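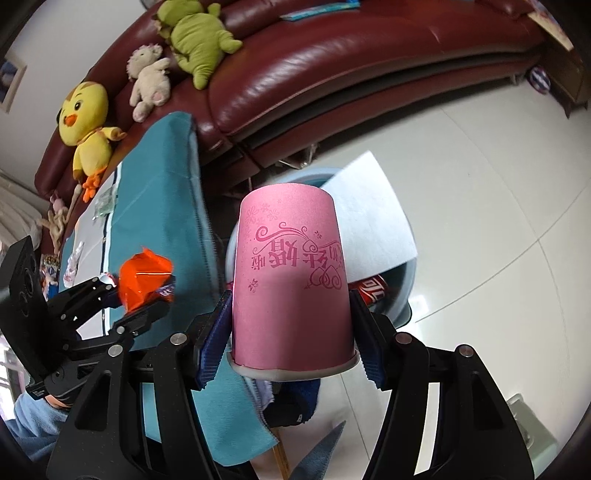
Unit 5: Household Packaging and Where It Ends Up

Reading before class: the chapter on collection systems in the course pack, and the Nisotik collection schedule (2 pages, handed out in January). Bring the schedule with you. We will use it for the exercise at the end.

What this unit covers

Last unit dealt with how packaging is made and what each layer is for. Now we follow it after use. The main question is why two towns with the same kind of shops and the same kind of trash can end up recycling very different amounts. Most of the answer lies in how the material is collected and what the nearest plant can handle.

Terms

Single-material packaging: made of one material all the way through, apart from small parts such as a cap or a label.
Composite packaging: two or more materials joined so they can't be pulled apart by hand. Paper cups with a plastic lining belong in this group, and so do many snack wrappers.
Residual waste: whatever goes to landfill or to burning after everything else has been taken out.
Contamination: anything in a recycling stream that the plant didn't ask for. Food counts. So does the right material in the wrong stream.
Capture rate: the share of a material that reaches the correct stream, out of all of that material thrown away.

People often mix up capture rate and recycling rate. A town can have a high capture rate for paper and still recycle little of it if the loads arrive soaked and the mill turns them away.

Paper cups

Paper fiber is easy to recycle when it is bare. A cup for drinks needs a barrier, and the usual one is a thin coat of polyethylene on the inside. Pulping separates the two, but it takes longer than it does for newspaper or cardboard, and not every mill wants to run it. Whether a cup goes with paper therefore depends on the contract the town has signed. In Nisotik it goes in residual waste. In Tveit, a short drive away, cups are collected with cartons and sent to a different mill.

Printing is a smaller problem. Heavy ink lowers the grade of the pulp but doesn't usually stop the cup from being accepted.

The Dravier study

Dravier district went through 618 bags of residual waste from homes and small offices. Each bag was opened on a table, sorted by hand, and each pile was weighed. Results were written up by weight and again by volume, and the two tables look quite different. Plastic film and wrappers weigh very little but fill a lot of space. Food waste is the reverse. 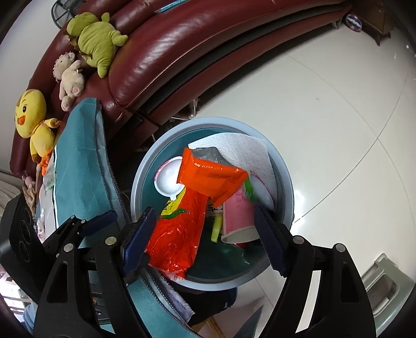 Weight is what the district pays for at the gate, so weight is what most reports use. Volume matters more to the people planning truck routes, as a truck full of light packaging has to go back and unload long before it reaches its weight limit. When you read a waste report, check which of the two is being used before you compare it with anything else.

The study also looked at kitchen paper. Used towels make up a steady part of residual waste. The fibers are short, and the paper is usually dirty, so paper mills don't want it. Some towns take it with food waste for composting. Dravier doesn't at present.

Wrappers and film

Shiny wrappers are often plastic film with a very thin layer of aluminum. The metal keeps out light, air and moisture, and there is too little of it to be worth getting back. The Skuvow sorting plant treats all such film as residual. Plain bags and stretch film are pressed into bales when they come in clean from stores, but film from homes is sent out with the rejects.

Bottles

Clear PET bottles are among the easiest plastic items to sell on. Demand is steady and optical sorters pick them out well. Labels are usually removed at the washing stage. Caps are a different plastic and float in the wash tank while PET sinks, so the two can be split there.

Rules on crushing bottles differ. Deposit machines often need the bottle whole so the code can be read. Where bottles go in a mixed bin, crushing saves space. 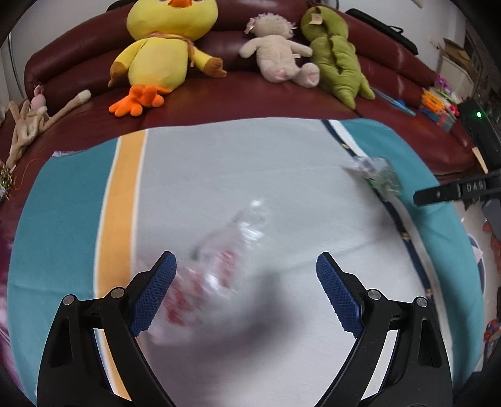 A student in an earlier group asked why the label can't simply be peeled off at home, and whether leaving it on makes the bottle worth less. Full-length shrink sleeves can cause trouble, because the sorter may read the sleeve instead of the bottle. A partial label is normally no problem, and asking every household to remove it would gain very little.

Exercise

Work in pairs. Using the Nisotik schedule, decide where each of these goes, then do the same for Tveit:

Lined paper cup, empty
Used paper towel
Metalized snack wrapper
PET bottle with cap on
Loose plastic lid
Pizza box with grease on the base

Where the schedule gives no answer, write "not stated" and leave it there. Gaps in the schedule are part of what we will discuss.

Written work

In 200 words, explain one item that the two towns treat differently and say what would have to change for them to treat it the same way. Hand it in at the start of Unit 6. Late work goes in the tray outside the office.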